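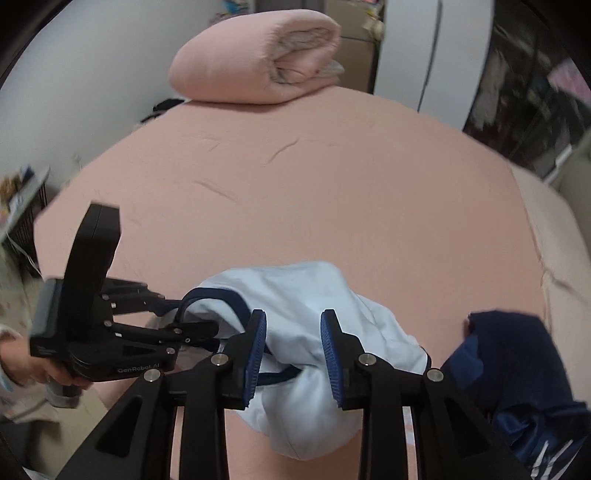

Onyekachi Shehu perguntou, na última aula, por que razão o orçamento de um sistema para manusear roupa não começa pelo preço da pinça. Começa, sim, mas costuma acabar aí também, e é desse hábito que tratamos hoje.

Aula 3 – Planear a compra de equipamento para tarefas têxteis

O ponto de partida é a tarefa. Uma peça branca com debrum azul-marinho, amarrotada em cima de uma cama, não tem ficha técnica, e o tecido muda de forma quando se lhe toca. Os fornecedores preferem demonstrar com cubos. Os cubos portam-se bem.

Rubricas a incluir na folha de custos

Pinças. Na proposta da Navickas que vamos usar no exercício, a pinça manual custa 1670 euros. O preço é por unidade. Quem planeia trabalho a duas mãos e orçamenta uma pinça descobre a aritmética em julho, quando a verba já fechou.

Superfícies de contacto. As almofadas dos dedos são consumíveis, mesmo que o catálogo as arrume em «acessórios». A Bernby vende-as em caixas de 10. Perguntem pelo prazo de entrega antes de perguntarem pelo desconto.

Roupa. Parece ridículo pedir verba para camisolas até alguém da contabilidade perguntar o que são 50 peças de vestuário numa factura de robótica. Escrevam «material de ensaio» e juntem a lista – com tecidos, tamanhos e cores.

Horas de operador. É a linha que mais cresce e a que menos aparece. A proposta da Skanness apresenta-a como «apoio opcional». Leiam a nota de rodapé.

Espaço. Uma cama serve de bancada e fica barata, mas a altura é a que é, e as costas do operador não vêm com garantia.

Exercício (entregar na quarta-feira)

Comparem as propostas da Navickas e da Juvel para 3 postos de trabalho, com duas pinças por posto. Indiquem o custo de compra, o custo do primeiro ano e o que cada proposta deixa de fora. A da Juvel tem uma página em branco entre os preços e as condições; não é erro de impressão do vosso exemplar, também vem assim no meu.

Máximo de duas páginas. Os anexos contam.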